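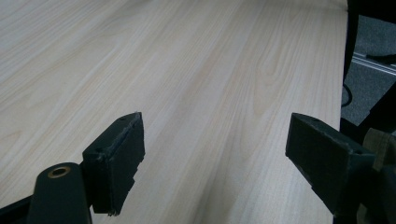 Notes on a live set by Casik, Marnham

January 3, 2024

Casik are a quartet: tenor saxophone, upright piano, double bass, drums. I have now heard them in Marnham twice. The first time was in April, when they played under the name Terik with a guitarist in place of the pianist, and the change of instrument has altered the music more than the change of name.

The room holds 66 seated. It is long and narrow with a low ceiling and a hard floor, and the low end builds up badly along the back wall. In April I sat there and could not follow the bass at all below the open A string. For this set I took a chair in the third row, left of centre, and the lines were clear. The piano was miked with the lid up and the front panel off. The saxophone had no microphone. The drummer used brushes for most of the first half, so the balance held without much help from the desk.

They played two halves of around 40 minutes. The opening piece is a 12-bar form with the last four bars stretched to six, which the soloists treated as optional. The bassist always played the extra two. On the second chorus of the piano solo the two of them parted company and came back together at the top of the form, and I could not tell whether that was planned.

The best thing in the first half was "Su", a slow tune in three with a melody of only five notes. The pianist voiced it in fourths, kept the left hand off the root, and left the bass to say where the harmony was. With guitar, this tune had been full of sustained chords and sounded thick. It now has gaps in it. The tenor solo stayed in the bottom octave throughout and was quiet enough that the key noise could be heard.

The second half was less even. A fast piece in 10 was counted as three, three, two, two, and the drummer marked every group with the bass drum, which made it sound like an exercise. A free section followed and went on too long for the amount of material in it. The ballad after that had the tenor slightly flat against the piano for the first chorus. The piano itself was in good order apart from one note near the top that rang on after the damper should have stopped it.

They closed with a blues, unannounced, at a medium tempo, and the drummer changed to sticks. The bass solo ran to 3 choruses with no accompaniment at all, and the time did not move.

There is no recording of this line-up yet. The Terik disc has "Su" on it as the fourth track, with guitar, at a quicker tempo than they take it now.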